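# In praise of eating lunch at a table

I have become a bore about lunch, and I'm not sorry. Since October I've been eating mine sitting down, at a table, with a plate and proper cutlery, and I'd like everyone I know to try it!

For years I ate at my desk like most of the people I work with. A sandwich in one hand, the mouse in the other, crumbs in the keyboard. If you'd asked me at four what I'd had, I would have needed to look in the bin. I told myself it saved time, but I spent the time reading about other people's kitchens.

What changed my mind was a fortnight covering at the Craddock office, where Huw Samuel lays the back table every day at half past twelve. Cloth, water jug, bread, whatever people have brought from home. Leftover dal next to a pork pie, and everybody picking at both. I learned more about that branch in 2 weeks of lunches than in all the meetings I've sat through with them (and the chutney was superb).

My friend Ashok Srivastava thinks this is a luxury for people with easy jobs, and he has a point. He drives, and his lunch happens in lay-bys. Plenty of people get a break too short to boil an egg in. I'd still argue that the break is what we should be cross about, and that we gave it away far too cheaply.

The food needn't be grand. Soup is wonderful. So is cheese on toast, or cold potatoes with a lot of mustard, or half a tin of sardines with lemon squeezed over. Put it on something nice and sit where there's a bit of daylight.
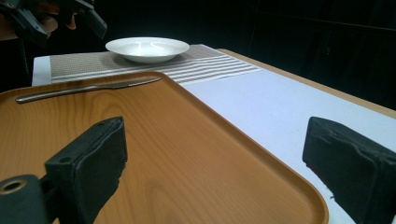 I also think it makes the afternoon longer, in the good sense. I come back to my desk having been somewhere else, even if that was only the next room, and the first hour goes by at a lovely pace. Try it for a week with your phone in your coat. And bring enough bread to share, as somebody is bound to wander over and ask what you're having.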